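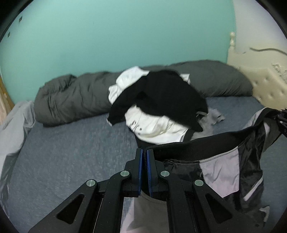 By the Estora Home Care desk | Updated 12/23/23

Sorting and Folding Clothes on the Bed: Frequently Asked Questions

Is the bed a suitable surface for folding?

Yes, for most garments. A mattress is wide enough to lay out an adult jacket with the sleeves extended. Its drawback is softness: long folds tend to drift, and thin shirts pick up creases from the bedding underneath. Shirts that need a sharp crease should go to a table or an ironing board.

Should the bed be made first?

The fitted sheet should be on and pulled tight. The comforter does not need to be spread. Roll it lengthwise and push it to the wall side, as with the dark grey one in the photo. The roll keeps small items from dropping between the mattress and the wall and leaves the near side free for folding.

Does the color of the sheet matter?

Slightly. Dark clothes show up well on a medium or light sheet. Black socks on a black sheet get missed. Lint transfer is a separate matter and depends on the fabric; new flannel sheets shed the most and should be washed before clothes are laid on them.

What order should a mixed pile be sorted in?

Take the largest pieces off first. Jackets, sweatshirts and robes cover everything else, and their sleeves wrap around smaller items. Lift a jacket by an edge or by the collar, shake it once, and set it aside. Then sort what remains into three groups: hang, fold, and return to the wash.

How is a jacket with several color panels folded?

The same way as a plain one. Close the zipper or snaps, lay the jacket face down, fold each sleeve straight across the back, then fold the sides in and bring the hem up to the collar. If a light panel sits against a black one, make sure both are fully dry before storing. Damp black fabric can mark pale fabric.

How long can clothes stay in a heap?

Cotton knits tolerate a few hours. Linen and woven cotton should be hung as soon as the dryer stops. Synthetic jackets recover from most creases after a night on a hanger.

Can clothes be draped over an upholstered headboard?

Not recommended. Zippers scratch glossy upholstery, and lint collects in the button dimples of a tufted panel. Carved trim can snag knitwear. Vacuum the tufting with a soft brush attachment and wipe carved parts with a dry cloth.

How large should a folding session be?

One dryer load at a time. The Zikell folding board (sold separately) handles shirts up to size XL and is stored flat under the bed. It is not suited to padded jackets.

Which storage boxes fit under a standard frame?

Measure the clearance from the floor to the lowest rail. The Nernar low box is 53 cm wide and needs 23 cm of clearance with the lid on. It does not fit under frames with a center drawer.

Where can replacement lids be ordered?

Through the Nernar parts page. Have the box width ready before ordering.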